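第4章 料箱抓取工位的布置与安全操作规则
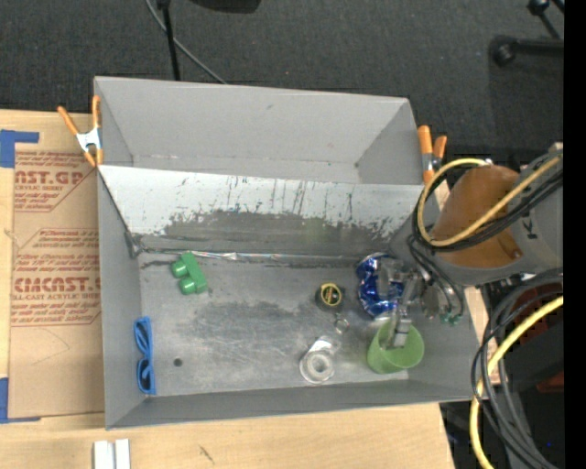
编写:格鲁伯(Gruber),Curnar 自动化实验室,工位安全与技术文档负责人
适用地点:Collovham 工作间
适用软件:Emex 工位控制程序

4.1 本章的范围

本章说明怎样布置一个料箱抓取工位,怎样在工位上安全地工作,以及工作结束以后应该怎样检查和记录。工位由一台机械臂、一个夹爪、一个固定在木桌面上的金属料箱和一组日常小物品组成。机械臂从料箱的右侧伸入。操作人员从料箱的前侧放置和取出物品。

本章适用于三种情况:第一次安装料箱、更换一组物品、在中断之后重新开始工作。机械臂的安装、夹爪的更换和控制柜的接线不在本章里面,请看第5章和制造商的说明书。

本章的规则是本工作间的内部规则。它们不能代替您所在国家或地区的法律和机器人安全标准,也不能代替机械臂制造商的要求。如果几种要求不一致,请按照最严格的一种执行,并且把不一致的地方告诉文档负责人。

4.2 本章使用的标记

警告:如果不遵守,人可能受伤。
注意:如果不遵守,设备或物品可能损坏,或者记录不能使用。
说明:帮助理解的补充内容。

4.3 用语

料箱:放物品的灰色金属箱。箱里有一块斜的金属隔板,把箱子分成后格和前格。
后格:隔板后面的部分。
前格:隔板前面的部分,物品放在这里。
一轮:从放好物品开始,到取出最后一个物品或者人为结束为止。
保护区:机械臂带着夹爪和被抓物品时能够到达的全部空间。保护区比料箱大得多,请不要把两者当作同一个范围。
手动低速:在 Emex 中选择"手动"以后,机械臂只用受限制的速度运动的状态。

4.4 人员要求

只有读过本章并且在工位登记本上签过字的人,可以单独操作工位。还没有签字的人可以在旁边学习,但是必须有一名已经签字的人在场,而且急停按钮由后者负责。

操作时请遵守下面的规定:

(1)长头发要扎好。不戴手链、长项链和有绳子的工作证。
(2)袖口要扣好或者卷到手肘以上。
(3)穿不露脚趾的鞋。
(4)不要戴着耳机操作。
(5)取放边缘锋利的物品时戴薄的防割手套。手套不能太大。

警告:急停按钮必须放在操作人员不用走路就能按到的地方。按钮上面和前面不放任何东西。

4.5 桌面和地面的准备

1. 把桌面上和本次工作没有关系的东西拿走。工具、杯子、手机和备用零件放到旁边的架子上。

2. 如果必须在料箱旁边放板材,例如还贴着保护纸的亚克力板,请让它平放,并且用胶带固定。胶带要贴在角上,压平,不能有翘起的边。

说明:板材上的保护纸如果已经松开,它的边有可能被夹爪或者线缆带起来。请先把松开的部分剪掉,然后再固定。

3. 检查板材有没有进入保护区。如果进入了,请在 Emex 的"障碍物"页面中登记它的位置和高度。不登记的东西,程序会当作不存在。

4. 检查地面。线缆、支架的脚和移动架子的轮子不应该在操作人员走路的地方。地毯会让人不容易感觉到脚下的线缆,所以请用眼睛看一次,不要只用脚试。

5. 检查所有支架。支架的脚要完全打开,旋钮要拧紧。用手轻轻推一下支架的立杆,立杆不应该晃动。

6. 确认料箱前侧有足够的空间,让操作人员遇到问题时可以直接向后退。

注意:请不要在机械臂带电的时候移动桌子。桌子移动以后,以前保存的全部位置都要重新确认,即使移动的距离很小。

4.6 料箱的固定

料箱在工作时会受到侧面的力。夹爪碰到箱壁、物品卡在角落里、操作人员用手扶着箱边,这些都能让料箱移动。所以料箱必须固定。

1. 把料箱放在桌面上,长边朝着左右方向。箱底要和桌面完全接触。

2. 对照桌面上的定位线。如果料箱的长边和定位线有一点角度,这是可以接受的,但是必须在 Emex 中重新测量料箱的四个角。请不要继续使用上一次的数据。

3. 用弹簧夹固定料箱。一个夹子放在左侧的上部,另一个放在右侧壁的外面。夹子的金属部分要夹到底,橙色的手柄朝上或者朝外。

4. 把一只手放在料箱的前壁,向后推,再向左和向右各推一次。料箱不能滑动。

5. 在手动低速下,让机械臂走到离右侧夹子最近的位置。检查机械臂外壳、线缆和夹子手柄之间的距离。这个距离不应该小于15毫米。

6. 如果距离不够,请移动夹子,不要为了让路线通过而把夹子拿掉。

警告:弹簧夹的力很大。打开和关闭夹子的时候,请握住手柄的外端,手指不要放在两个夹口之间。机械臂运动的时候不可以调整夹子。

注意:夹子的手柄比箱壁高。只登记料箱的高度是不够的,夹子也应该作为单独的障碍物登记。很多轻微的碰撞发生在这里,因为在程序的三维图里看不见没有登记的夹子。

4.7 料箱内部的检查

每次更换一组物品以前,请检查料箱内部。

1. 看隔板。隔板上旧的划痕和表面脱落可以保留,但是不应该有松动的碎片。用软刷把碎片刷下来,再用吸尘器吸走。不要用嘴吹。

2. 看隔板下部的亮色条带。条带有皱纹的时候会反光,相机的深度数据在这个区域可能不稳定。如果条带的边已经翘起,夹爪的指尖可能会钩住它,这时请重新压平或者更换。

3. 看箱底。箱底的小圆孔要保持可见,不能用胶带盖住,除非工作计划里写明了要盖住。细小的物品,例如钥匙圈,不要直接放在孔的上面。

4. 看四个角落和角落里的支架形零件。零件不能松动。

5. 确认后格的状态和工作计划一致。计划写"后格不用"的时候,后格里面不能留下任何物品。

说明:箱底磨损以后,颜色会有深有浅。在更换料箱以后或者箱底颜色有明显变化的时候,请重新拍一张空料箱的参考图像,并且把旧的图像保留在存档里。请不要用新图像直接覆盖旧图像。

4.8 线缆和软管

线缆是这种工位里最容易被忽视的部分。机械臂的程序知道每个关节在哪里,可是它不知道线缆在哪里。

1. 检查机械臂外面的每一条线缆。线缆应该有足够的长度,让机械臂可以到达料箱最远的角落,同时不应该垂得太低。

2. 在手动低速下,把夹爪依次移到前格的左前角、左后角、右前角和右后角。每到一个角,停下来,看线缆有没有拉紧、有没有碰到箱壁、有没有钩住夹子的手柄。

3. 特别检查右侧夹子的上方。如果线缆在这里形成一个环,环不应该能够套进手柄。需要的时候,请把环收小,用可以重复使用的扎带固定在机械臂上。

4. 检查夹爪根部的小接头和细软管。用手轻轻拉一下,接头不应该松动。软管不能有折弯的地方。

5. 把在桌面下面和机械臂旁边通过的线缆分开放置。粗的线缆和细的线缆不要互相缠绕。

6. 旋转腕部的时候,请先向一个方向转,再回到原位,然后向另一个方向转。观察线缆在外壳上是不是可以自由滑动。

注意:不要把扎带拉到最紧。线缆被扎得太紧时,外皮会慢慢损坏,而且从外面很难看出来。

警告:如果发现线缆的外皮破损,请立刻停止工作,切断电源,并且在工位上挂"禁止使用"的牌子。不允许用胶带包住以后继续使用。

4.9 物品的选择和放置

4.9.1 可以使用的物品

一组物品最多14个。可以使用重量轻、没有液体、没有电池,并且破碎以后不会产生尖锐碎片的物品。玩具积木、太阳镜、卷尺、钥匙圈、透明胶带卷、塑料杯和有光泽的包装袋都可以使用,但是各有应该注意的地方,请看4.9.3。

不可以使用下面的物品:

(1)玻璃和陶瓷制品。
(2)刀片、针和没有保护套的剪刀。
(3)喷雾罐和任何有压力的容器。
(4)装有液体或者粉末的袋子和瓶子。
(5)含有锂电池的物品。
(6)食品。密封的也不可以。

4.9.2 放置的步骤

1. 按下 Emex 上的"暂停",等状态栏显示"已停止"。

2. 把模式开关转到"手动",拔出钥匙,由放置物品的人自己保管。

3. 确认夹爪里没有物品。如果有,请先按照4.12的方法取下来。

4. 从料箱前侧把物品放进前格。手从箱子的上方进入,不要从机械臂下面穿过。

5. 按照工作计划摆放。计划要求"随意"的时候,把物品从低处轻轻倒入,然后不要再整理。计划要求"指定位置"的时候,请对照位置表逐个摆放。

6. 检查有没有物品高于箱壁。高于箱壁的物品要放低,或者在障碍物页面中登记。

7. 手和袖子完全离开料箱以后,检查一次物品清单,再把钥匙插回。

说明:"随意"摆放时,物品靠着箱壁立起来是正常的,例如眼镜竖着靠在左壁上。请不要为了让抓取变得容易而把它放平。如果您整理了物品,请在记录里写"已整理"。

4.9.3 各种物品的注意事项

太阳镜:检查镜片和镜腿有没有裂纹。镜片颜色深,深度相机可能得到错误的距离。夹住镜腿时,夹持力使用"低"。镜片朝上和镜片朝侧面的抓取要分开记录。

卷尺:尺带必须完全收回,并且锁住。如果没有锁,请用一小段胶带封住出口。尺带突然伸出来会弹到手或者镜头。

钥匙圈:金属圈很小,并且反光。每轮结束以后,请最先确认它在哪里。小圈容易留在别的物品下面或者挂在包装袋的边上。

透明胶带卷:胶带的自由端要折回来粘好。粘在箱底的胶带卷不能用夹爪硬拉,应该停止以后用手取下。

塑料杯:绿色半透明的杯子,杯壁和杯口的边在相机数据中常常不完整。请看下一节。

有光泽的包装袋:只使用没有内容物或者用泡沫填充的包装袋。皱的表面有很多亮点,程序可能把一个袋子识别成几个物品。袋子放在隔板旁边时,请注意隔板的斜面会让夹爪的接近角度变小。

玩具积木:没有特别的规定。有圆柱形突出部分的积木,请在记录中写明夹住的是主体还是突出部分。

4.10 夹爪进入中空物品时的规则

杯子、胶带卷的中心和开口的盒子都是中空物品。抓取它们的时候,一个指尖可能在物品里面,另一个指尖在外面。这种方法是允许的,可是夹爪和物品的关系比外侧抓取复杂,所以有下面的附加规则。

1. 在开始以前,确认中空物品的开口方向。倾斜的杯子也可以抓取,只要开口朝上,并且指尖可以不碰杯壁而进入。

2. 接近的最后一段使用慢速。速度在 Emex 的"接近"页面里设置,选择"内侧接近"。

3. 指尖不要碰到杯底。如果程序要求接触杯底来确认深度,接触力的上限应该使用"低"。

4. 闭合夹爪以前,检查夹爪的其他部分下面有没有别的物品。夹爪从右侧斜着进入时,它的主体常常在旁边物品的上方。旁边的物品如果较软,可能被压住而力传感器没有报警。

5. 闭合夹爪。夹持力从"低"开始。杯壁变形的时候,请停止,不要增加力。

6. 先向上提起一小段,停住,看物品有没有转动,看有没有别的物品被一起带起来。

7. 确认以后再做横向运动。物品没有完全离开箱壁以前,不允许横向运动。

警告:指尖在物品里面的时候,不要用手去扶物品。即使机械臂看起来已经停住,程序也可能正在等待下一个动作。需要用手帮助的时候,请先按照4.12停止。

注意:指尖还在杯子里面时,如果直接发出"回原位"的命令,杯子会被带着走,或者压在前壁上。请先用"反向退出"离开物品,再回原位。

4.11 自动运行

1. 确认4.5到4.9的检查都已经完成,并且在检查表上打勾。

2. 大声说"准备运行"。工作间里的其他人应该回答。没有得到回答时,请等待,或者走过去确认。

3. 把模式开关转到"自动"。

4. 在 Emex 中选择物品组和料箱文件。核对料箱文件的名称。名称不一致的时候不能运行,即使两个料箱的外形一样。

5. 第一次抓取使用单步运行。操作人员的手放在急停按钮旁边。

6. 单步运行没有问题以后,可以改为连续运行。操作人员必须留在工位旁边。

7. 连续运行15次抓取以后,请暂停,检查料箱的位置、夹子和线缆。检查结果写进登记本。

自动运行时不允许做下面的事情:

(1)把手、工具或者相机伸到料箱上方。
(2)擦桌面,移动桌面上的板材或者重新贴胶带。
(3)从机械臂后面拉线缆。
(4)离开房间。时间很短也不可以。
(5)关闭或者绕过碰撞检测。

说明:如果有参观的人,请他们站在黄色地线的外面。操作人员不负责讲解。需要讲解的时候,由另一个人来做,或者先暂停。

4.12 停止和取出物品

4.12.1 正常停止

1. 按"暂停"。机械臂会完成当前的小段运动,然后停止。

2. 等待状态栏显示"已停止"。

3. 如果夹爪里有物品,选择"放下"。物品下方应该没有别的物品。如果下方没有合适的地方,请在手动低速下移动到前格中空的部分。

4. 选择"反向退出",让指尖离开物品。

5. 让机械臂回到原位。

6. 模式开关转到"手动",拔出钥匙。

4.12.2 紧急停止

下面任何一种情况出现时,请马上按急停按钮:

(1)有人进入保护区。
(2)料箱移动或者夹子松开。
(3)线缆被钩住或者拉紧。
(4)听见异常的声音,或者闻到异常的气味。
(5)机械臂的运动和您预期的不同。

按下急停按钮不需要得到别人的同意,以后也不需要为此道歉。请只写记录。

4.12.3 紧急停止以后的恢复

1. 不要立刻松开急停按钮。先看清楚每个部分停在哪里。

2. 确认没有人的手或者衣服被夹住。如果有人被夹住,请按照制造商说明书中的"手动释放"章节操作,并且呼叫工作间的急救人员。

3. 看夹爪是开着还是闭着,指尖在物品的里面还是外面。把它写下来,或者拍一张照片。

4. 排除原因。线缆被钩住时,先在断电状态下把线缆解开,再恢复供电。

5. 松开急停按钮,选择手动低速,用最小的步距让夹爪离开物品和箱壁。

6. 重新做4.6的第4步和4.8的第2步。

7. 由另一名已签字的人看过以后,才可以回到自动运行。

4.13 常见情况和处理方法

情况:程序找不到透明杯子。
处理:调整灯光的方向,看杯口的边在图像里是否连续。不要在杯子上贴标记。如果一定需要标记,请登记为另一种物品。

情况:夹爪闭合以后显示"无物品",可是物品确实在夹爪里。
处理:物品的壁太薄,低于检测的下限。在物品页面里修改最小宽度,然后重新做一次单步运行。

情况:同一个位置连续出现5次抓取失败。
处理:停止这一轮。检查料箱四个角的数据。数据正确时,把这个物品的状态写为"本轮不可抓取",继续其他物品。

情况:小金属圈没有找到。
处理:按顺序检查包装袋的下面、杯子里面、隔板的脚下和箱底圆孔的下方。找到以前不要开始下一轮。

情况:夹子每次检查时都比以前低一些。
处理:弹簧已经变弱,或者夹口的套已经磨损。请更换一对,左右同时更换。

情况:板材上的胶带松开。
处理:暂停以后撕下旧胶带,擦干净桌面,贴新的胶带。不要把新胶带贴在旧胶带上面。

情况:相机图像里有一块区域总是很亮。
处理:检查隔板下部的条带和包装袋是否反射灯光。先移动灯,再考虑改变相机的曝光。改变曝光以后,参考图像要重新拍摄。

4.14 记录

每一轮都要有记录,失败的轮也一样。请在 Emex 的记录页面中填写,没有网络的时候用纸填写,当天补录。

记录应该包括:

(1)操作人员的编号。
(2)料箱文件和物品组的名称。
(3)摆放方式:随意、指定位置、已整理。
(4)每一次人为的干预,以及干预以前夹爪的状态。
(5)每一次碰撞,包括没有造成损坏的轻微碰撞。
(6)使用"内侧接近"的抓取次数。

请写事实,不要写推测。例如,可以写"指尖碰到前壁,程序停止",不要写"程序大概计算错误"。原因由负责分析的人另外填写。

如果写错,请用一条线划掉,在旁边写正确的内容和编号。不要涂黑,也不要撕掉那一页。

4.15 工作结束

1. 按照4.12.1停止机械臂。

2. 取出全部物品,对照清单检查数量。损坏的物品放进红色盒子,不要放回原来的袋子。

3. 用软刷清理箱底和隔板。

4. 检查夹爪的指尖。指尖上有胶的残留时,用不掉毛的布和工作间提供的清洁剂擦掉。

5. 夹子可以留在料箱上。如果料箱需要拿走,先打开右侧的夹子,再打开左侧的夹子,并用另一只手扶住料箱。

6. 切断机械臂的电源。控制柜上的小指示灯可能还会亮一段时间,请等到完全熄灭以后再打开柜门。

7. 在登记本上签字,把钥匙放回钥匙柜。

对本章有修改意见的人,请把章节号和建议的文字写在登记本最后的意见页上。新的版本每年九月发布。紧急的修改会用单独的一页贴在工位旁边,在下一个版本发布以前,它和本章有同样的效力。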